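Capítulo 4
Buenas prácticas en celdas de manipulación con objetos frágiles

Al terminar el capítulo deberías poder: delimitar una zona de trabajo. Fijar límites de fuerza y velocidad para una pinza. Redactar una ficha de celda que otro entienda.

4.1 Por qué flores

Los manuales empiezan casi siempre con cajas. Cajas rígidas, caras planas, peso conocido. Nosotros no. Un ramo artificial en un florero obliga a pensar todo otra vez: tallos que se doblan, pétalos que tapan el punto de agarre, vidrio al lado. La norma interna de Tangen, que seguimos en todo el libro, llama a esto «carga deformable con vecino frágil». Nombre feo, idea útil.

Regla general: el límite lo pone el objeto más débil al alcance de la pinza, aunque no sea el que se va a tomar. Si hay vidrio, manda el vidrio.

La vista desde la muñeca ayuda a elegir el agarre, pero a corta distancia un solo tallo se lleva buena parte del campo y queda borroso. De ahí la exigencia de una segunda vista, fija. Sin ella no se autoriza el ciclo.

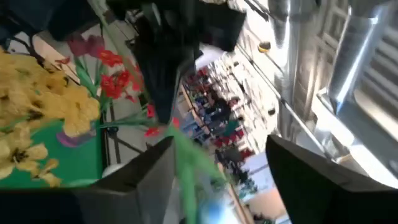
Figura 4.1. Vista desde la muñeca: un tallo verde entre los dos dedos de la pinza, flores amarillas y rojas al fondo.

4.2 Antes de mover nada

Lo mínimo. Jhair Betancur lo resume en una hoja pegada junto al mando, y conviene copiarla tal cual:

Velocidad reducida al 30 % en toda aproximación. Sin excepciones, tampoco en pruebas «rapidas».
Fuerza de cierre: empezar baja y subir por pasos, anotando cada uno.
Parada de emergencia al alcance de la mano. De la mano de quien mira, no solo de quien programa.
Cables de la muñeca con holgura, revisados en los extremos del recorrido.

En Plesell revisaron 82 fichas de celda. En casi 60 faltaba el valor de fuerza. Faltaba y punto, ni siquiera un guion. Una ficha así no sirve para repetir el ensayo ni para investigar un incidente.

4.3 La mesa y lo que la rodea

Superficie mate de un solo color, si se puede. Los brillos confunden al sistema de visión y el vidrio transparente más todavía: deja ver los tallos de dentro y también la sala de atrás. En la figura 4.2 conviene comparar el florero alto y claro con el bajo, rosado. El segundo tiene color propio, se segmenta mejor.

Fijarse también en el fondo. Personas, equipos, ventanas: todo eso entra en la evaluación de riesgos aunque quede fuera del alcance del brazo. Alvar Solheim propone marcar tres zonas (contacto, paso, observación) y y repasarlas cada vez que cambia el montaje.

Figura 4.2. Dos floreros sobre la mesa verde, vista de la cámara fija. 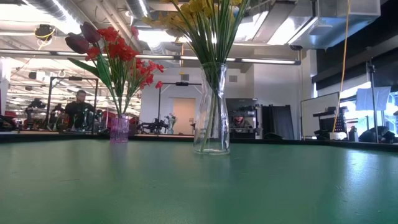
4.4 La ficha de celda

Una página. Objeto, vecino frágil, fuerza, velocidad, vistas disponibles, responsable, hora de la última revisión. El modelo Pivard, al final del capítulo, trae los campos ya ordenados. Rellénalo a mano la primera vez, despacio, y luego compáralo con el de un compañero.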